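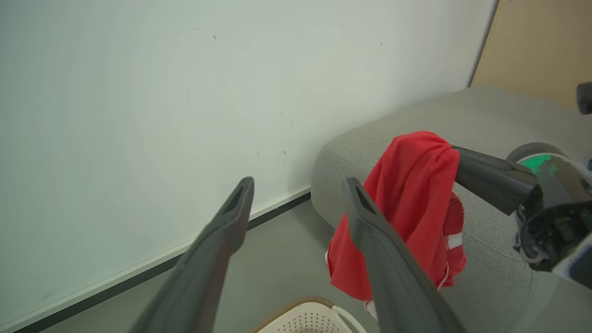
Wrist view, left arm. Fingers open over the basket, red garment on the other arm.

Home | Kits | Reviews | Gallery | Parts | Contact

Gallery: the Kivix two-arm laundry kit
Reading time: 2 min

The Kivix kit is sold as an add-on for people who already own a pair of small arms and want them to handle clothing. The box holds two sets of fingers, two wrist cameras with brackets, a cable loom and a license for Preketine, the software that plans the moves and records the runs. Arms are not included. Tiina Miettinen did the installation and Hernán Ticona ran the tests in a furnished room in July. The notes below go with the wrist view at the top of the page.

Fingers
The tips are narrow, with a recess near the end of each one. Kivix sells softer pads that clip over them. We tested without pads. Thin jersey was picked up more reliably than towels, and towels more reliably than anything with a stiff collar. A worn finger is changed with 2 screws, and the camera does not have to come off first.

Wrist camera
The bracket puts both fingers in view, which helps when lining up on a basket rim. The drawback is that a finger can cover part of the cloth, as the right one does with the red garment. Preketine can take a second view from a fixed camera. We recommend using it - grasp errors fell noticeably once it was connected.

Basket
Any basket can be registered in the software. A white plastic one with perforated sides and a tan rim gave no trouble. Registration takes some 14 minutes the first time and has to be repeated if the basket is changed for one of a different height.

Seat height
A low upholstered seat works as a staging surface, but its rounded front edge confused the depth estimate until Hernán lowered the approach speed. The default is too fast for soft furniture. The setting is under Motion, then Contact, and it does not survive a firmware update.

Cables
The supplied loom is long enough for a bench. For floor-level work we needed the extension from Rodside, sold separately. Strain relief at the wrist is adequate. At the elbow it is poor, and we added two ties.

Results
Over 500 attempted picks from mixed loads, the log shows 97 that needed a person to step in. Most were garments tangled with a second item. The full log is available on request from Gus Fitzsimmons.

Recent items
Cheng parallel gripper: long-term notes
Preketine update: what changed in the motion menu
Rodside cable extensions compared
Reader setups, collected by Loretta Castellanos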